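**Play kitchen sorting kit, Sundale project — progress report, April**

Work this period covered the item set and the table layout. The kit list now stands at 131 entries, up from the original 30, and each entry has a name, a storage place and a material note. Spending on items remains within the 4,000 allotted.

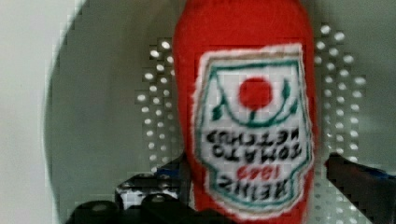
Material notes were the slowest part of the list. Hard plastic and metal goods can be wiped between sessions, while fabric goods need a separate cleaning line. The ketchup bottle falls in the second group — it is plush, and its red surface and white label are both textured cloth. The list records it under "soft goods, condiments."

Layout tests used the white table. Vessels were kept on one side and the plate farther back, leaving the front open for sorting.
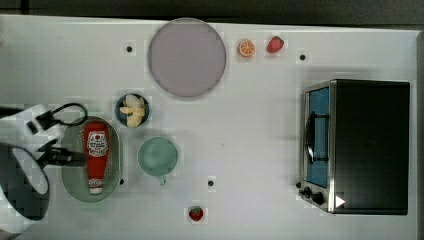
Toy fruit was set out singly so that each piece could be reached without moving another. Containers may be reassigned between sessions; the list therefore gives a storage place but no fixed table position.

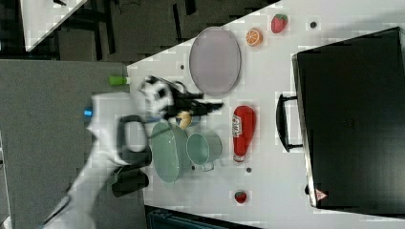
Rianne Timmermans has drafted the setup sheet for Ilden. It covers placement, sorting and return to storage, in that order. The cleaning line for soft goods is still to be added.
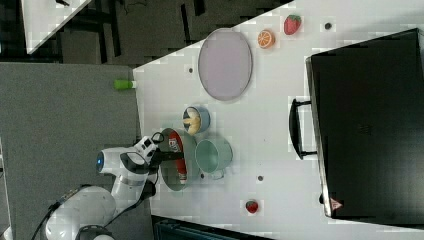
Emiko Sugiyama asked that cans and bottles be listed apart from food pieces, as the two are stored on different shelves. The change will be made before the sheet is issued.

Open items: cleaning line, shelf labels, final check of the list.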